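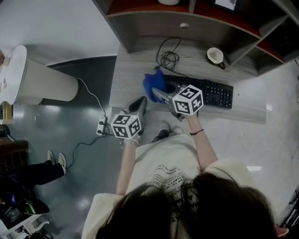 Estalar Opens Second Shared Office in Former Storkelano Mill

Desks available by the day or month from February

PATTINASARANY – Estalar, which rents desks and small offices to independent workers and small companies, will open its second location in February on the upper two floors of the former Storkelano mill.

The new office has 80 desks, 3 meeting rooms and a quiet floor where phone calls are not allowed. Members of the existing Pinance location may use both offices under their current plan at no added charge.

Estalar currently has 442 members. Most of them work alone or in companies of two or three people, in fields such as bookkeeping, translation, web design and architecture. The Pinance office has had a waiting list for fixed desks since last spring, and people on that list will be offered a place at the mill first. Remaining desks will then be opened to the public.

"Our members in the north end of town have been asking for something closer to home," the company said in a statement. "The mill is a short walk from the bus station, and it has good daylight on both floors. We kept the old windows and put our money into heating, wiring and sound insulation."

Work on the building began last summer. The roof was repaired first, followed by the stairwell and the electrical system. An elevator now serves both office floors from the street entrance on the east side. The ground floor is not part of the Estalar lease and will stay in use as storage for the building's owner.

Three types of membership will be sold at the mill. A day pass covers any open desk between 8 a.m. and 6 p.m. A monthly flexible plan gives access to open desks during the same hours, plus a locker. A monthly fixed plan includes a reserved desk, a lockable drawer unit and entry at any hour with a key card. Printing is billed by the page on all plans. Coffee and tea are included.

Meeting rooms can be booked by members and non-members. The largest has a wall screen and a separate door to the stairwell, so visitors can come and go without crossing the work area. Bookings are made by the half hour.

Bicycle parking is in the courtyard behind the mill. There is no car parking on the site, but the public lot next to the bus station is open all day. Dogs are allowed on the lower office floor only, as is already the rule in Pinance.

People who want to see the office before signing up may visit during the two open afternoons planned ahead of the opening. Times will be posted at the front desk in Pinance and on the Estalar website. No registration is needed.

About Estalar

Estalar runs shared offices in Pattinasarany. Its first location opened in the Pinance district, in a former furniture store. The company is privately owned.

Press contact: Estalar, front desk, Pinance location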